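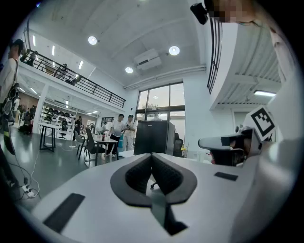
Attachment 1: hand-held gripper unit, marker tag visible on second unit, main hall.

Ticket 2702
Product: Kernora hand-held gripper, chore set
Site: Burik, ground floor
Status: Open, waiting on vendor
Priority: Normal

Reported problem
Policy trained on our towel-folding demos stalls at the second fold. The arm closes on the cloth, lifts, then holds position until the timeout. Wiping and cup-stacking policies from the same build run to the end.

Log

9:40 - Checked the demo set. 790 recordings uploaded, 471 passed the tracking filter. Most rejects are towel folding.

10:15 - Replayed a batch of rejects. Marker tag on the second gripper drops out when the two units cross, and the pose jumps when it comes back.

11:05 - Recalibrated both units. No change in reject rate.

13:30 - Recorded new towel demos with hands kept farther apart. Tracking holds. Fold is slower and looks nothing like how a person folds a towel.

14:20 - Retrained on passed demos only. Stall now comes later in the fold but still comes. Ekinci arm and Fallis arm behave the same, so arm fault ruled out.

Vendor reply
Increase marker visibility and set the dropout limit to 2 frames.

Our response
Limit changed, rejects went up. Please confirm whether crossed-hand tasks are supported at all. The client asked if laundry can go on the demo list for July. Current answer is no - dishes and wiping only.

Next step: test larger tag, towel task only.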